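Is a backup "verified" if nobody has restored from it?

Trinidad Quintana
May 22, 2024
We run Vidal for nightly copies of 18 virtual machines. Every morning the report says "verified" next to each one. In February I tried to bring up the accounting server at our second site and it sat at a blank login for 22 minutes, then dropped off the network. The report for that night was green. What is this thing checking? The reseller wants us to buy Skekach on top for "recovery assurance" and I'm not in a hurry to pay twice.

mossback_it
It checks that the file it wrote matches the file it meant to write. A checksum, in other words. It says nothing about boot order, DNS or whether the domain controller is up first. I'd guess yours wasn't. Start that one by hand, wait for it, then try accounting again. I would want to see Skekach do a real failover with your machines before signing anything. Their demo uses 4 tiny VMs and of course it works.

Wirkonska
Just get Skekach, we have it and it's 100% fine.

mossback_it
Fine as in you restored something, or fine as in the dashboard is green?

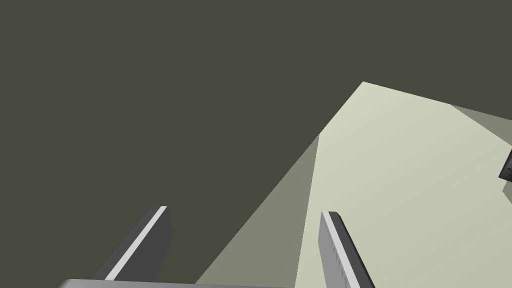 Simulated view, two gripper fingers

Wirkonska
Dashboard. We have a test booked.

Trinidad Quintana
Domain controller was set to start last. Moved it to first and accounting came up. Leaving this open until I've tried the file server.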